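Bianca Cozma has been selling patio stone at Brudside for 43 years, by her own count, and she would like me to believe that moss between the pavers is a good thing. I had come because a neighbor paid $900 to have his scraped out in June, and it was already growing back.

"He paid for a nice afternoon," she says. "The shade is still there, so the moss is too."
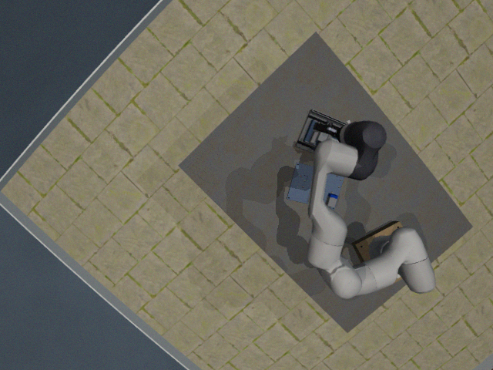
So what should he have done? Sweep, she says, trim the branches that keep the sun off, and leave the joints alone unless somebody is slipping.

It sounds sensible. It also sounds like a person who would rather sell you new stone later. I ask about Prondent, the joint sealer Brudside keeps by the register, and she shrugs. "It works for a while. I don't put it on mine."

Then why stock it? "People ask for it."
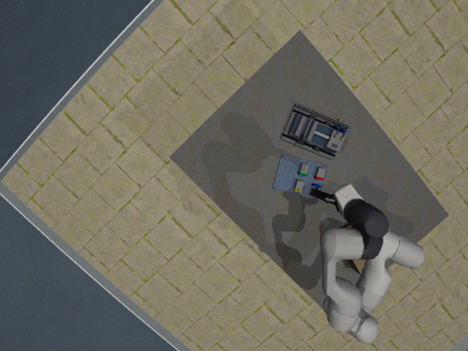 Nikolaidis, listening from the next aisle, put in that he had sealed his own walkway 4 years ago and never had to pull a weed since. Cozma asked him how much sun it got. All day, he admitted.

I am not sure that settles anything. One sunny walkway isn't a test, and neither is her own back yard. When I push for numbers she waves at a Pollo leaflet promising "100% moss free" and rolls her eyes, but she has no figures of her own to put next to it.

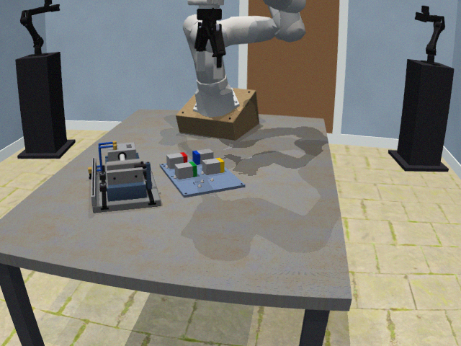 She does have a price list, and on it the sand for refilling joints costs far less than my neighbor's scraping. She says most people could do the job themselves with a stiff brush. I asked how long the new sand would last in shade. "Depends," she said, and went to answer the phone.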